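Leditz Fitted Sheet, Gray

We started making the Leditz sheet after Sunil Seneviratne, who runs our little sewing room, got tired of wrestling with stiff bedding at the end of a long day. It's a soft, easygoing sheet for people who would like to be finished making the bed already, and it comes in a quiet gray that sits nicely with white furniture (and hides a stray crumb or two!).
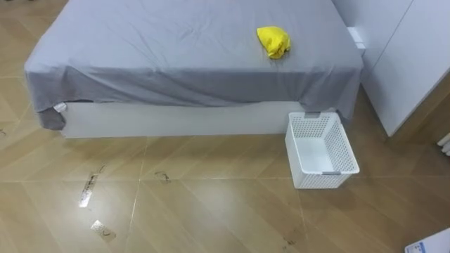

Leditz in gray on a white bed base, with a yellow cloth on top and a white basket on the floor.

The elastic runs all the way around, and the pockets are cut deep enough for mattresses up to 15 inches. Start with the corners at the head, then work your way down and smooth the middle out with your hand. A few wrinkles on the first day are normal and they do relax as you sleep on it.

Wash warm with like colors, tumble dry low, and take it out while it's still a touch damp if you like a flatter finish. Returns are accepted within 20 days, washed or unwashed. The matching Akel pillowcases are sold separately and will be back in stock in January.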